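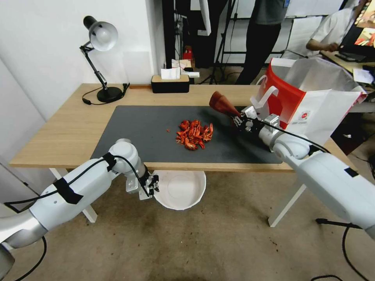

Fitriani Krishnan told me that a meal where everyone must work with the hands is a rude meal to offer a guest. She wrote this after I praised such meals in my last column, and she did not write it in anger. Her point was that a guest who has traveled, and who put on a clean shirt, should receive food that is ready to be eaten. The host does the work. This is what the word host means, she said, and I have thought about her letter for most of a month.

I want to answer her slowly, and I want to begin by saying where she is right.

When I moved to Prustbridge I was invited to eat crawfish in the yard of a family I had met two times. I came from a country where one does not eat with the fingers in front of strangers. I did not know how to take the tail out. I pulled in the wrong direction and had a very small piece of meat and a lot of shell, and the children at the table were finished with a whole heap before I had eaten enough to taste it. I was hungry and ashamed, and I said I had eaten a big lunch. So yes, a guest can suffer at such a table. Mrs. Krishnan describes exactly this feeling and I believe she has had it also.

But then the grandmother of the house moved her chair next to mine. She did not explain anything. She twisted one in front of me, slowly, and put the meat on my side, and then she twisted another one, and waited until I did the same. We did this perhaps until nine in the evening. I can not remember what else was served. I remember that I was not asked what my work was, or when I would go back, which were the questions I got at every other dinner of that first year.

At a dinner with plates and courses, the talk has to carry everything. If your language is slow, as mine was, you are always one subject behind. You prepare a sentence about the weather and when it is ready, the others are already speaking about schools. With crawfish, or with crab, or with a big bowl of peas to be shelled, the hands are occupied and silence is allowed. A person may say nothing for ten minutes and still be in good company. I do not know any other kind of meal which gives this to a shy person.

Mrs. Krishnan writes also about the waste. She says that the shells are an ugly thing to look at while one is eating, and that in her mother's house they were carried away before anybody could see how many there were. I understand this, but I have the opposite taste. I like the shells to stay. A pile of shells in the middle belongs to all, and it is the only record of the evening. When they are taken away too early, I have the feeling that somebody would like me to go home.

There is the question of money too, and here I am less sure of my opinion. The restaurant Juswood, near the old Kvam warehouse, now sells the same meal with the tails already peeled, in a small white dish with butter. It costs 26 dollars. I have eaten it, and it is good. The cook is a serious person and the meat is sweet. I finished it in a few minutes and then I looked for something to do with my hands, so I took the bread apart. The friend who was with me looked at her telephone. We had nothing to complain about, and we were outside again before it was dark.

I do not say that peeled food is bad. My neighbor has arthritis and she can not open even an orange, and for her the small white dish is the only way. A host should know this about the guests before he puts a heavy bag of shellfish on the table. I think Mrs. Krishnan and I agree on that, and probably on more than she expects.

Where I can not follow her is the idea that work is the opposite of welcome. In my experience the guest who is given nothing to do stays a guest for years. I had colleagues at Brallance who invited me every January, very correctly, with good glasses, and I never once saw their kitchen. The family with the yard gave me a knife and a sack of potatoes the second time I came, and the third time they did not come to the door at all, they shouted that it was open.

She asked me at the end of her letter what I would cook if she came to visit. I have answered her privately that it will be crawfish, that I will sit beside her, and that there will be soup if she hates it.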